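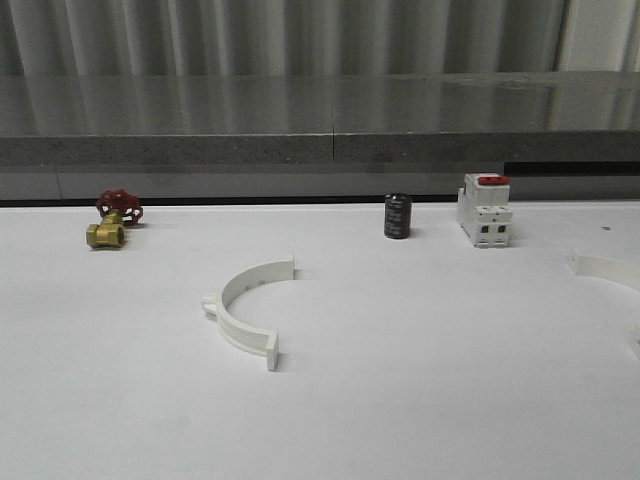
Both halves of the clamp, plus the valve, the capacitor and the breaker.

Odds and ends drawer, part two. Part one was screws and I'm not doing screws again.

These are the bits left over when a job's finished and you can't bring yourself to bin them. Quick notes, in no order.

Clamp halves. Keep the pair TOGETHER. One half on its own is no use to anyone and you will find the other one in July behind the paint. Check the flanges for hairline cracks, run a thumbnail along the inside edge, brush the dust out of the slots with an old toothbrush. Printed ones want a light hand. Don't tighten one up just to see. If the faces don't meet flat, rub them on fine wet and dry stuck to a bit of glass, few strokes, look, few more.

Don't leave plastic rings on the windowsill in summer either. Mine went banana shaped.

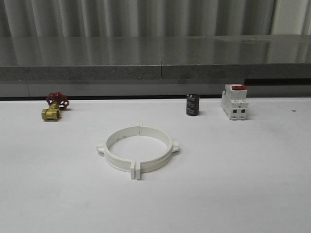
Clamp put together as a ring, lying flat. Best way to store it.

Rocío Ojeda wrote in to say she threads the bolts back through the lugs before putting a clamp away, nuts on finger tight, and I've done it ever since. No bag of mystery bolts. If you've lost the bolts already, cable tie through the holes, and write the bolt size on the tie with a marker. Pipe diameter too. You think you'll remeber.

Stack rings flat, biggest at the bottom. I use the shallow Skavent trays but a roasting tin is just as good.

Gate valves. Before one goes in the drawer turn the wheel all the way in, all the way out, then back in a bit. If it's stiff leave it a day with a drop of oil round the stem and try again. Don't put a bar through the spokes! I have done this. Snapped wheel, bad language. Old tape and paste out of the threads with a brass brush (steel one scratches). Wrap the threads in a strip of rag and an elastic band, or they'll chew up whatever they're next to.

Any valve that's going on drinking water, if you don't know where it's been, buy new. Same goes for anything that weeps when you test it.

Capacitors. Not toys, even the little ones. They can hold a charge after they've come out, so if you're not sure how to discharge one safely, don't handle the legs, ask someone who does. Then:
- bulging top, bin (the recycling one at the tip)
- crusty round the base, same
- can't read the writing, same. Guessing is how you get a bang
- good ones, legs in a bit of foam, away from loose screws

Old ones dry out on the shelf as well. I had 13 in a jam jar from the Stundmont amplifier days and kept 2.

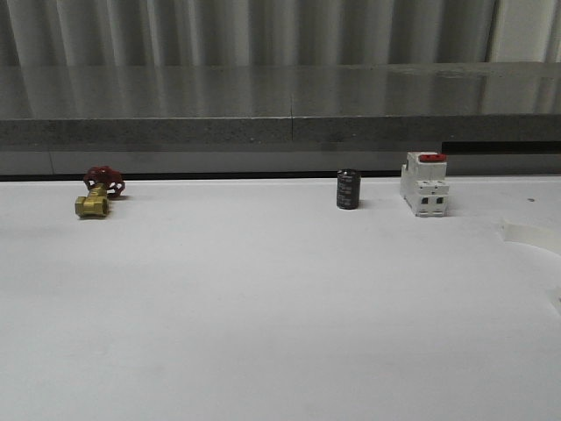

Valve on the left, capacitor and breaker over to the right. Three different tubs, please.

Breakers. Toggle off, terminal screws done up so they dont drop out, dust off with a dry brush. No sprays, no damp cloth. Sandwich bag, label with the rating and which board it came out of. Used breakers I keep for reference only, so I can match the make at the counter. Anything going back in a live board is new and the electrician does it. If one's been wet or smells burnt it goes.

Tubs. Metal plumbing in one, plastic clamps in another, electrical in a third with a lid. Mine are old Akier ice cream tubs, around 8 of them now, lids written on with paint pen. Marker rubs off the lids, fine on the ties. Don't ask me why.

Tip everything out on something pale before you sort. An old white board or a sheet will do, small parts vanish on a brown bench.

Next time, hinges. Possibly the hose fittings first if I find the washers.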